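An Afternoon at the Grurncombe Student Robotics Open House

We had been meaning to get over to Grurncombe for the student robotics open house ever since a flyer for it came home crumpled at the bottom of a backpack, and this October we finally managed it. The drive took longer than planned (the detour past the old mill is still up, and I missed the turn anyway), so it was a little after two when we signed in and were handed our stickers and a folded map of the building.

I should say up front that I know very little about robots. My youngest is the one with the interest, and I mostly came along as driver and holder of coats. But I had such a good time that I wanted to write it all down while it was fresh.

There were 59 students in the program this year, spread over the whole ground floor, and they took turns giving the tours themselves. Ours was a very patient pair of juniors who walked us through the club's history, from the first little wheeled robot, Garik, which sits in a glass case by the stairs now and looks well loved, to the project they were all most eager to show off. That one is called Matar, and it's the tabletop project, with two arms working from opposite sides of the same table. The idea is for the arms to learn everyday pick-and-place jobs from a person guiding them through the motions again and again.
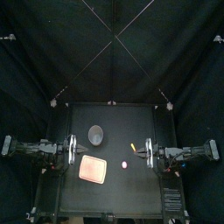 What surprised me most was how much of the work is repetition. The students told us they collect up to 400 practice runs for a single task before they even try letting the arms go on their own, and then they sit down and argue about which runs were any good. One of our guides said she had learned more about patience from Matar than from three years of violin, which made the violin parent behind me laugh out loud!

They work in shifts of 30 minutes, and there's a paper sign-up sheet taped to the door with a good deal of crossing out and swapping on it. I liked that very much. All that wiring and programming, and the schedule is still done in ballpoint. My youngest wanted to know what happens when both arms go for the same thing, and got a long and serious answer about taking turns that I could stand to have repeated at our dinner table.

We had time for questions after that, and somebody asked how they choose what goes on the table. Mostly household odds and ends, the guides said, and they like to mix up the shapes so that a grip that suits one thing won't do for the next. 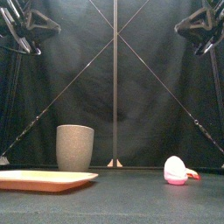
The Matar table, with a gray cup, a shallow tray and a little pink and white toy.

Down the hall the younger group was showing Flulline, their software for replaying practice runs at different speeds. It crashed twice while we were there and they were very cheerful about it. We also had cider and a molasses cookie apiece in the lobby, and I bought a club T-shirt that is one size too small but was for a good cause.

If you go next year, park behind the library and walk over, and allow yourself at least two hours. The tours fill up quickly, so put your name down for one as soon as you get in the door. We stayed until they started stacking the chairs, and my youngest has already asked for the sign-up form for spring.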